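Notes for session 5: teaching by hand, teaching by remote

Right, so last time we got as far as what a demonstration is, and I promised we'd get onto how you give one. I've put the slides up as well but they're thin this week (sorry), so use these notes for revision.

There are two ways in that we'll care about on this course. The first is kinaesthetic teaching, a long name for grabbing the arm and pushing it where you want it to go. The joints go slack, you move it, it records. Lovely for a single arm and a simple reach! You feel it straight away when the elbow runs out of travel. The trouble starts when you've got two arms, because you've only got two hands and the grippers need opening and closing as well. Try it in the lab and you'll find yourself wishing for a third.

The second is teleoperation. You hold a pair of small leader arms, the follower arms copy you, and your fingers work the triggers for the grippers. It takes longer to get used to, and you lose your sense of touch, so nearly everybody squeezes too hard to begin with. What you gain is that your own hands stay out of the camera view, so the robot learns from the same sort of view it'll have when it's working alone.

Our task for the Dradolus rig is brick sorting, with a tub for each colour. It sounds babyish. I thought so too, until I tried to drop a little brick neatly into a shallow tub with one arm while keeping the other one out of the way!

A few things I've picked up from the 559 demonstrations in the Firko set, which you'll be using for coursework 2:

Pick a grip and stick with it. If you take a brick by its sides in one run and by its ends in the next, the policy tends to learn something halfway between, and halfway is usually a drop.

Don't hover. When you stop to think, the robot learns to stop too, and it has no idea what you were thinking about. Plan the move, then make it.

Do leave in a few recoveries, though. If a brick slips and you go back for it smoothly, keep that run. I used to bin them all and I was wrong.

Shift the bricks between runs. Different angles, different spots, some close to a tub and some well clear of it.

For next time, please read chapter 4 of Staniforth and book a slot on the rig, in pairs. One of you drives and the other watches the wrist view and calls out, then swap. Bring your login for Plikmont or you won't be able to save anything.

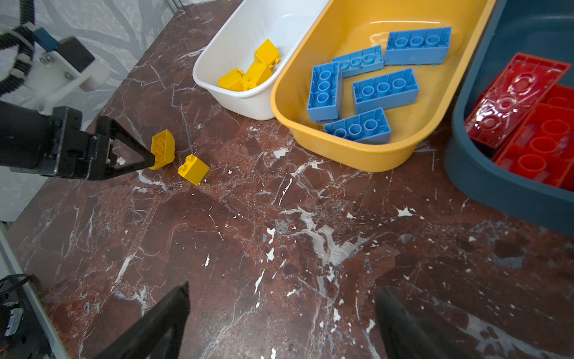

Page 4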